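Ticket 497: Sink cell, arm parks itself against the window wall
Project: Jeltdale kitchen cell (simulated)
Opened by: Dalal Hattar
Assigned to: Hala Hijazi
Priority: Normal, upgraded to Annoying
Status: Closed, with one item carried over

Reported problem

Task is the small green disc, sink to cutting board and back again. The arm reaches the sink all right. Then on some runs, after a reset, it goes tall and settles with its wrist up by the brick under the window sill, like somebody waiting for a bus. No fault raised. The log says "idle, OK", a phrase I have come to distrust.

Started after we moved from the Narley scene file to the Rirndale one. Motion settings were carried over by hand, by me, before lunch.

Dalal

Step 1. Check the reach into the basin

Loaded the Rirndale scene and paused with the gripper down in the basin beside the faucet, right over the green disc at the drain. I was expecting the gripper shape to be fighting the faucet shape, as they overlap from this view and the faucet has been the villain in two earlier tickets. Turned on contact display. No contacts with the faucet at all. I apologize to the faucet.

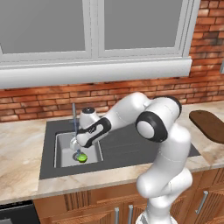

Step 2. Check the park pose

The scene file has its own park pose. The controller has another. Guess whether they match.

The one in the scene file is folded low over the drainboard. The one in the controller is from Narley, where the base sat further from the wall and there was no sill to worry about. Same joint angles, different kitchen, and the wrist ends up in front of the brick.

Ran 200 resets with the controller pose. Arm went to the wall on every reset where the run ended early, and behaved on the rest. Early end skips the scene file and falls back on whatever the controller has in its pocket.

Step 3. Check clearance at the sill

With the old pose loaded I drew the collision shapes over the wrist and the sill. The wrist shape and the sill shape intersect. The solver is set to ignore contact between the arm and anything tagged "wall", and the sill is tagged "wall", so it said nothing. Very polite of it.

Retagged the sill as "fixture". Reset again. Now we get a proper fault, in red, with a joint number (6). First useful thing this cell has told me.
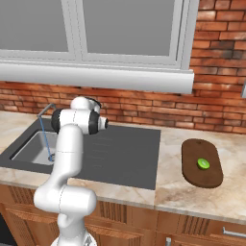
Arm up at the sill, disc on the cutting board. Rirndale scene, counter view.

Step 4. Fix

Deleted the park pose from the controller. It now reads the one in the scene file and refuses to start if there isn't one.
Left the sill as "fixture".
Left the window panes as "wall". If the arm gets as far as the glass we have a different ticket.
Reran the 200 resets. No faults, no bus stop.

Hala

Reply from Dalal Hattar, 07/10/2019

Confirmed on my machine. One question: the cutting board is still tagged "wall" too. I would have thought it was more of a board.

Reply from Hala Hijazi

It is. Somebody copied the tag down the whole column, by hand, before lunch. Changed to "fixture" and saved. Please pull the scene again before you run anything, or you will be debugging the old one, as we did for most of June.

Carried over

The Darwish branch has its own copy of the controller file, with the old pose still in it. Needs the same edit. Dalal has it.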